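Supplement Bottles and Small Cartons: Gallery
Packaging reference pages, Bradard household storage notes

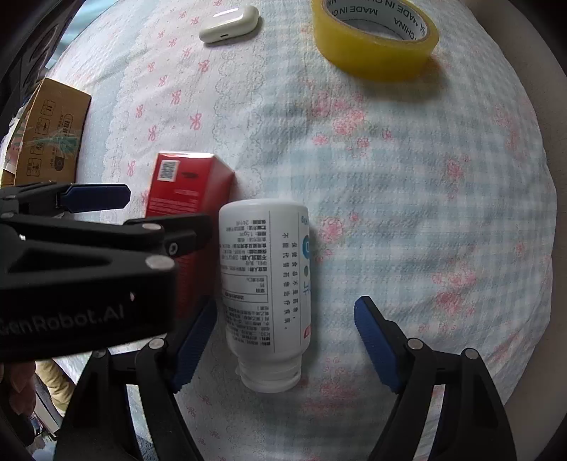
White supplement bottle on its side, ribbed translucent cap, label with nutrition table. Red box and brown corrugated box behind.

The page collects notes on the small packaged goods that pass through a bedroom or a hall closet before they reach a shelf: supplement bottles, retail boxes, shipping cartons and charging cases. The notes were compiled in July while the Bradard storage pages were being revised, and they replace the older entry on medicine drawers. Each entry is short. Measurements are given only where they affect how an item is stored.

1. Bottle body
White plastic, flat base. A bottle of this type can be stored upright or on its side as long as the cap is fully seated. On its side it needs a stop at both ends of the tray. Upright is preferred for anything opened daily. The Stellitz drawer insert used for the trial has a clear height of 40 mm under the lip, so most bottles have to lie down in it.

2. Cap
Ribbed and translucent. The ribs give grip to dry fingers and very little to wet ones. Wipe the threads when the bottle is half used, and again before the last of it. Powder in the threads is the usual cause of a cap that turns but does not close.

3. Label, text panels
The label is printed in Chinese, in small dark type set in columns, with a bordered nutrition table and lines for ingredients and dosage. For the inventory sheet, copy the product name exactly as printed and add a translation in the second column. Do not replace the original with the translation. Two products with the same English name may have different dosage lines.

4. Label, color band
A pale blue band runs along one side of the label, with a blue circular logo on it. Color bands are useful when bottles are filed side by side. Turn each one so the band faces the front of the tray. Where a range uses the same band for every product, add a dot sticker to the cap.

5. Red box
Cardboard, with a QR code near one corner. Retail boxes of this kind are kept flat for one month after opening, then recycled. If the code leads to batch information, save the page before the box goes. Codes printed close to a corner get damaged first, and tape should be kept away from them.

6. Brown corrugated box
Printed with black handling symbols. A strip of green-and-white packing material lies across one face. Shipping cartons do not belong on bedding for longer than it takes to empty them; the undersides pick up grit in transit. Pull off all strips and tape before flattening. The closet in the trial holds 16 flattened cartons on edge, after which the door no longer closes cleanly.

7. Earbud charging case
White, glossy lid, small slot on the front edge. Glossy cases scratch against carton edges and should be moved to their own compartment first. The Cetent tray has a felt-lined section that fits most of them. The unlined version of the same tray is cheaper and marks the lid.

8. Sorting order
Small electronics first, then bottles, then retail boxes, then cartons. Sorting on a bed cover works well for small lots. Over 27 items, use a table, as the cover sags and round bottles collect in the middle.

9. Labels for the tray
Yoon label stock, matte, cut by hand. The roll holds 200 labels. Gloss stock was tried and dropped: pencil does not take on it, and the opening date is easier to correct in pencil. Write month and year only.

10. Storage conditions
Follow the bottle label. Where it gives no temperature, a closed drawer in an inside wall is adequate. Bathroom cabinets are not used in these notes on account of the humidity. Keep supplements out of reach of children whatever the cap type.

Related pages: Drawer inserts, shallow. Flattening and tying cartons. Inventory sheet, two-language version.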